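Niltus Packing Services
Vacancies

Packing Operative (Cartons), Day Shift
Reference: 553
Location: Geker Building, ground floor, Jekimska Trading Estate
Reports to: Hubert Frei, Packing Room Supervisor
Closing date: 8th July, 5 pm

Purpose of the post

The packing room makes up, fills, closes and labels corrugated cartons for mail-order customers. The largest single account is Economou, which sends out kitchen and table goods all year and places its heaviest orders from May onwards. The post holder will work at a packing table and will be responsible for each carton from flat blank to sealed parcel.

Main duties

Collect flat carton blanks from the rack and check them against the job sheet for size and board grade.
Square up the carton, fold the bottom flaps in the order shown on the sheet (short flaps first, then long) and tape along the centre seam, with an overlap of 80 mm at each end.
Place goods and void fill as listed. Heavy items go at the base. Glass and ceramic items are wrapped singly and must not touch the carton wall.
Close the top flaps, tape, apply the address label to the largest face and place the carton on the outgoing conveyor.
Set aside any carton with a crushed corner, a split score line or a torn flap. Damaged board is flattened and put in the recycling cage at the end of the shift.
Keep the table clear of offcuts, tape cores and loose paper.
Record finished jobs and rejected cartons on the shift sheet.

Hours and pay

The shift runs from 7.30 am to 4 pm, Monday to Friday, with an unpaid break of half an hour at midday and two paid breaks of ten minutes. Overtime is offered in the busy period and is voluntary. Pay is set by the site scale, grade 3, and is reviewed after the probation period. Full rates are given in the application pack. Holiday entitlement is set out in the contract.

Requirements

Applicants must be able to stand for most of the shift, with or without adjustments, and to lift cartons of up to 17 kg with correct technique. Two-person lifts apply above that weight. Applicants must be able to read a job sheet in English and use a tape measure marked in millimetres. Previous packing or warehouse work is useful but not required. Training is given over the first two weeks and covers carton types, tape dispensers, manual handling and labelling.

Safety footwear and gloves are supplied. Loose sleeves, rings and neck lanyards are not permitted at the tables.

Practical test

Shortlisted applicants will be asked to complete a practical test of about half an hour. It is held at a large table with cartons of plain brown corrugated board.

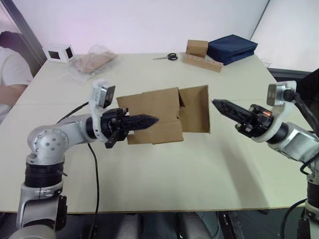
The test has two parts. In the first, the applicant makes up three cartons of different sizes from flat blanks, tapes the bases and stands them open on the table. The assessor checks that the corners are square, that the flaps meet without a gap and that the tape lies flat. In the second, the applicant packs one carton from a written list, closes it and labels it. Accuracy carries more marks than speed. Applicants may repeat one carton if they are not satisfied with it, provided they say so before the assessor begins checking.

Please wear flat, closed shoes. Gloves will be provided in all sizes. Anyone who needs a lower table or a seat for the test should state this on the form so that it can be set up beforehand.

How to apply

Application packs may be collected from the Geker Building reception between 8 am and 4 pm on weekdays, or requested by post. Completed forms should be marked with the reference number and addressed to Hubert Frei. CVs sent without a form will not be considered. Applicants will be told in writing whether they have been shortlisted. Two references will be taken up before a start date is confirmed.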